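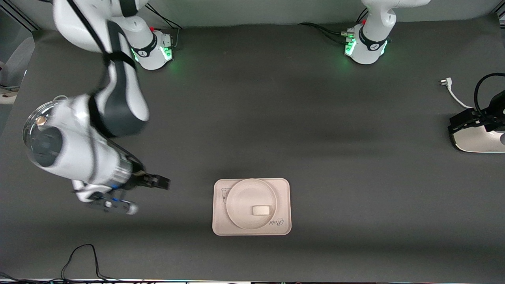 Figure 6. Two robot arms at a dark grey tabletop

6. Adding a regional channel to Drustau

6.1 Before you begin

This section applies to networks that run one main channel and wish to add a regional version with its own advertising, subtitles or program times. You will need an administrator account and the signed licence schedule for the region. Operators may view a new channel but may not create one.

A single Drustau account can hold up to 300 channels. Channels that have been archived do not count toward this limit.

6.2 Creating the channel

1. Sign in and open Channels, then select New Regional Channel.

2. Choose the parent channel from the list. The regional channel will take its first schedule from the parent.

3. Enter a channel name. The name appears in viewer guides exactly as typed, including capital letters.

4. Set the time zone. If the region crosses more than one zone, create a separate channel for each.

5. Select the main audio language and, if needed, a subtitle language.

6. Select Save as Draft. The channel is given a grey label and is not sent to any carrier.

Note: The parent channel cannot be changed after the draft is saved. To correct it, delete the draft and start again from step 1.

6.3 Loading the program catalogue

1. Open the draft and select Catalogue, then Import.

2. Upload the catalogue file. Each file may contain 1,000 titles. Larger catalogues must be split before upload.

3. Review the rights report. Titles not licensed for the region are shown in red and are left out of the schedule.

4. Assign a replacement for each title left out. Where no replacement is assigned, Drustau fills the time with the network's standby program.

Caution: Do not import a catalogue while the parent channel is being edited. Changes made by the other user may be lost – check the activity log first.

6.4 Setting the break pattern

1. Select Breaks and choose a pattern. The default pattern allows 600 seconds of advertising in each hour.

2. Enter the local limit if it is lower than the default.

3. Select Lock Pattern. Sales staff can then book spots in the Dekker module but cannot move a break.

6.5 Approval and launch

Every regional channel must be approved by 2 administrators, neither of whom created the draft. Approvals are recorded by name and cannot be withdrawn once the channel is live.

Launch requests received before 3 p.m. are processed the same day. Requests for October schedules should be sent with the rights report attached.

For accounts on the Hasness carrier service, send launch requests to Liya Wako, Channel Operations, Surance. Questions about licence schedules should be directed to Otis Haddad, Rights and Distribution.

Continue to Section 7, Viewer Guide Listings.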